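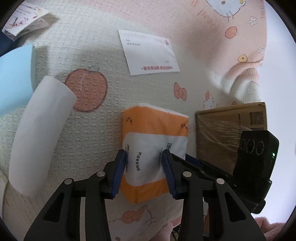 Packaging does four jobs: it holds the product, protects it, lets people move and store it, and tells people what it is. This handout deals with the first two and the last, and with how the choice of material affects each. Most consumer goods are sold in either flexible or rigid packaging. Flexible packaging changes shape when it is pressed or when the contents are used up. Rigid packaging keeps its shape. A soft pack of facial tissues in white plastic with wide orange bands is flexible packaging, and the crinkled seam along its top edge is typical of film that has been gathered and closed. The flat cardboard box beside it has a second layer, a clear plastic film, over the brown board. Keep both in mind for the reading.

Terms for this unit

Primary packaging touches the product. Secondary packaging groups or covers the primary package. Tertiary packaging is for shipping and is usually removed before the goods reach a shelf. One item can have all three. A bag of cereal inside a printed box inside a shipping case is the standard textbook case.

Film is thin plastic sheet supplied on a roll. Overwrap is film placed around a finished package. Board is a general word for stiff paper material, including carton board and corrugated board. In class we will say "carton" for a folded box made from a single sheet and "case" for a corrugated shipping box. Many companies use these words loosely, so check the meaning when you read a specification.

Why products move from cartons to film

Film weighs less than board and takes up less room before filling. A packer can store many more empty packages in the same space. Against that, film gives little protection from crushing, so the load moves to the shipping case. If the case is too weak, the savings on the inner package are lost in damaged goods.

The Fillovberg reading covers one such change. The company sold paper napkins in cartons and moved to film packs. Its first trial shipment was 2147 packs, and 141 of them came back with split seams. The cause was found in the case. The packs had been loaded too tightly, and the side walls pushed on the seams when the cases were stacked. Fillovberg switched to a larger case supplied by Bremard and left the film alone. Read the section on stacking tests closely. It will come up again in Unit 5.

Information on the package

A package has to carry some information by law and some by choice. Legal text varies by country and by product. Brand names, colors and pictures are chosen by the seller. Flexible packs cause a particular problem because the printed surface bends. Small type near a fold or seam may be hard to read, and codes may not scan. Designers try to put codes on the flattest panel they have. With cartons, this is seldom an issue.

The Seok reading is shorter and deals only with code placement. You may skip the appendix on ink.

Assignment

Pick one household product that is sold in both a flexible pack and a carton. Write 4 pages comparing the two. Name the primary and secondary packaging in each case, say where the required text is placed, and state which version you would ship to a store in Ituswood from a warehouse on the coast. Explain your choice. Prices may be included but are not required.

Hand in a printed copy at the start of class. Questions about the readings go to Narendra Mathur, Room 141.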